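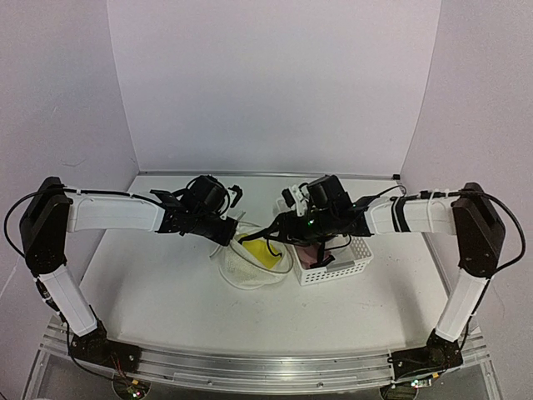

When Is White Not Quite White?

Look at the walls around this white table. Would you call them white too? Now look a bit longer. They have a tiny hint of lavender-gray in them! Lots of white things are like this, and once you start spotting it you'll see it all over your house.

White things are great at bouncing light. Sunlight is a mix of all the colors of the rainbow, and a white wall bounces nearly all of them back to your eyes. A black thing soaks most of them up.

But a wall can only bounce the light it gets. Under a cool, bluish lamp, white paint can look a little blue or purple. Under a warm bedside lamp the very same paint can look like butter! Shadows change it too — the corner of a room often looks grayer than the middle of the wall.

Your brain is very good at fixing this. It knows the paper in your notebook is white, so it tells you "white" at breakfast and "white" at bedtime, even though the light has changed a lot. Cameras have to make a guess, and their guess can be a little different from yours.

Try it!
Take a sheet of white paper to a window, then under a lamp, then into a shady corner. Next, hold something bright red close to it (a sweater works really well) and watch for a pink glow on the paper. What happens with green? Paint a small patch of each white you find and give them all names!

Contact Hindmont | © 2019 Hindmont | Back to top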